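Reading time: 2 minutes

The Breltby storage and homeware fair runs out of two joined halls behind the ferry car park, and on 16th June I went up for the afternoon. Entry was 9 euros at the door. The coat check was closed, so I carried my bag the whole way round.

Hall A is mostly shelving and kitchen goods. Skovusum had the corner stand with pantry boxes and drawer dividers, much the same range they brought in February. I picked up their price list and moved on. The aisle past the coffee counter was blocked by pallets, and the only way through to the second hall was back out by the main doors.

Hall B is where the baskets are. Honkanen sells willow and paper cord, mostly log baskets and lidded hampers, and their prices start at 100 euros for anything with a lid. Across from them, Bultau had synthetic rattan in trays, bread baskets and deep rectangular bins. I spent the most time on the rectangular ones. We have open shelves at home and I wanted something that could be wiped down and pulled out by the edge.

The brown ones are glossy, more orange than they look in a catalog, with a thick braided rim and a slanted weave on the side wall. The corners are rounded, so a folded towel won't sit flush in them. 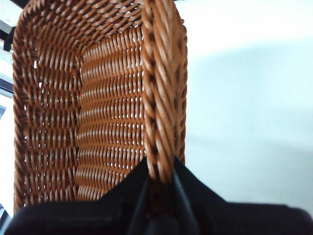
Can synthetic rattan baskets be washed with water?
Plain water and a little dish soap are fine for most of them. Use a soft brush along the weave, rinse, and let the basket dry upside down before putting anything back in it. Check the label first if there is a metal frame or a fabric liner.

Bultau's stand gives discounts of up to 13 percent on mixed sizes, but only if you order at the fair and pay for delivery. I took a single medium basket and paid full price.

The food is in a tent outside and closes an hour before the halls do. Parking is free after the first barrier. If you only want baskets, use the side entrance by the bike racks, which opens straight into Hall B.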